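Home Articles Issues About Submit Log in

Table Coverings in Shared Workrooms: Use, Complaint and Upkeep

4. Results: what people say about the surface

4.1 Where the entries come from

The log entries used in this section were typed by people working in shared workrooms at two sites, Jibrin and Clurkuldale. Total of 3,506 entries. Most are one line. Some are one word ("sticky" shows up a lot). We kept every entry that named the tabletop or whatever was lying on it, and dropped entries on chairs, lighting alone, heating, and the long argument about the kettle at Clurkuldale. Coding by the two authors, Gunn and Kneath, separately at first and then together where we disagreed. Disagreement was mostly about glare: Gunn wanted glare under "light," Kneath wanted it under "surface." We went with surface. The complaint is made to the table, and the fix people try is nearly always a covering.

Both sites have the same basic furniture. White tops, bought in bulk, easy to wipe, cheap to replace. The coverings are the part that varies. Some were put out by the site. Some brought from home. A few are offcuts and no one we spoke to could say of what.

4.2 Glare

The largest group of complaints by a fair margin. White tops under ceiling lights throw light back up at the person sitting there. Entries mention squinting, headaches in the afternoon, moving to the other end of the room. People who do close work (beading, soldering, model trains, map repair) complain more than people who type. Typists look at a screen and seem to put up with the table.

The usual answer is a dark mat. Not always a large one at first. Several entries at Jibrin describe starting with a small mat the size of a place setting, then finding the bright rim all round it worse then no mat, then moving up to something that takes in most of the top. We saw the large kind often enough to treat it as its own category, "near-full cover," meaning most of the top is under the mat and a strip of white is left showing. 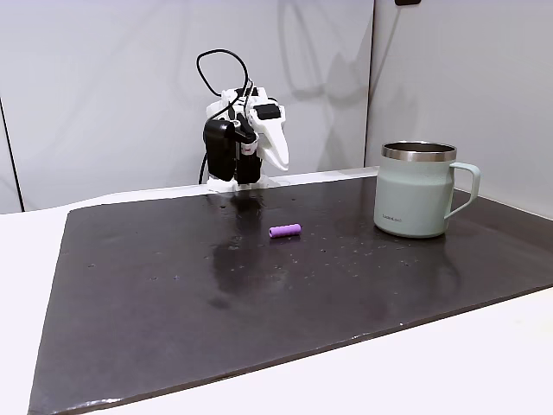

Figure 1. Near-full cover: dark mat on a white tabletop.

Complaints about glare from near-full tables are rare. The ones we have are about the strip that's left. One writer at Clurkuldale wanted it painted. Another had taped it over with brown paper, which was removed by somebody, put back, and removed again over the course of a week (the entries on this get short and rude).

A dark covering brings its own problem. Dark things disappear on it. Black thread, black screws, the caps of pens. People doing close work with dark parts say they lay a sheet of white paper on top of the mat and work on that. So — white table, dark mat, white paper. We asked Fidiro, who supply the tops, if a mid gray had been tried. It had been offered and neither site ordered it. Reason not recorded.

4.3 Noise

Second group. A hard top in a room with hard walls is loud, and the loudness is mostly other people's. Cups set down, scissors dropped, a stapler. Hardly anybody writes in to say they themselves are making noise. Entries name the sound and the direction it came from: "the clacking, window side."

Soft coverings help and people know it. What they dispute is who should have them. A mat quiets the table it is on, for everybody else's benefit, and the person sitting there gets a surface that is harder to write on with a ballpoint. Kneath reads this as the main reason cloth coverings vanish. Gunn thinks they go in the wash and don't come back. The entries don't settle it. We list both.

Cork did well on noise and badly on everything else. It crumbles along the edge. Felt did well on noise and holds crumbs. Rubbery mats sit in the middle, quieter than a bare top, a bit dead under the hand, and heavy enough to stay where they're put. Weight comes up more than we expected going in. A mat that slides is worse than none, several writers say, and two-sided tape was tried at Jibrin with bad results for the finish.

4.4 Cleaning

Bare tops get wiped. Covered tops get wiped around. This is the clearest pattern in the whole log and needs little comment. At Jibrin the evening cleaning sheet has a line for "tables" and the box is ticked each night, but entries from the same weeks report grit under mats, a ring from a mug, glue. Lifting a large mat takes both hands and somewhere to put it, and whatever is standing on it has to be moved first. People leave things out. Cleaners have been told, quite reasonably, not to touch anything left out.

The result is that the cover protects the top from the user and also from the cleaner. After a month or so the top under a mat is in better shape for scratches and worse for dirt than the bare one beside it. We lifted what we could. Bare tops had cuts, burn marks, ink. Covered ones had a gray outline where the edge had been, plus dust, and in one case a flattened raisin.

Clurkuldale now asks users to lift mats themselves on the last working day of the month. Take-up is patchy. A sign went up on December 9, 2023 and entries on the topic dropped off after that, though whether this is because the mats were lifted or because people stopped writing about it we can't tell.

4.5 Territory

We did not set out to look at this. But a covering marks a place. An uncovered table is anyone's. A table with a mat on it is read as belonging to whoever put the mat there, even when the site put it there and it has been there for years. Writers say "the mat table" or "the dark one at the back" and describe walking past it to sit somewhere worse.
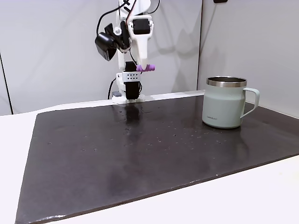
Figure 2. Another view of a table with near-full cover, mat reaching over most of the top.

The effect is stronger with near-full cover than with a small mat, which people will happily push aside. Hardly any entries describe pushing aside a large one. When asked in person, users said it would feel like sitting on somebody's coat. Site staff at both places said the large mats were meant for general use and were suprised to hear they weren't being used that way.

Things left on the table add to this, as you'd expect. We did not code for them. In hindsight we should have. A covered table with something standing on it is probably read differently from a covered table with nothing on it and our categories lump them together. Any later round should split these.

4.6 Small fixes people made

Listed in no order, taken from the log and from what users told us.

Rounding the corners of a mat with kitchen scissors so they stop curling.
A towel folded under the front edge for the wrists.
Chalk marks on a dark mat instead of pencil. Wipes off, mostly.
Flipping the mat over when the top side gets shiny. Works once.
Sewing tape stuck along the front as a ruler. The tape lifts at the ends.
Turning the whole table so that the window is at the side.

The last one fixed glare for the person who did it and blocked a doorway.

4.7 Limits of this part

Two sites, one supplier of tops. People who are happy with a table do not write in about it, so the log is tilted toward complaint and we have not tried to correct for that. Mat material was taken from what users called it, and users call nearly everything "rubber." A test with samples from Lorovov is planned but wasn't ready in time for this version. Light levels not measured. We meant to, the meter was on loan.

The seating plans referred to in 4.5 are held by the sites and can be asked for through the authors.

Donnie Gunn coded the glare and cleaning entries first; Berwyn Kneath coded noise and territory first. Both read the whole set after that.

Shares 15 Comments 2
Get new articles by email. Enter your address to join our newsletter.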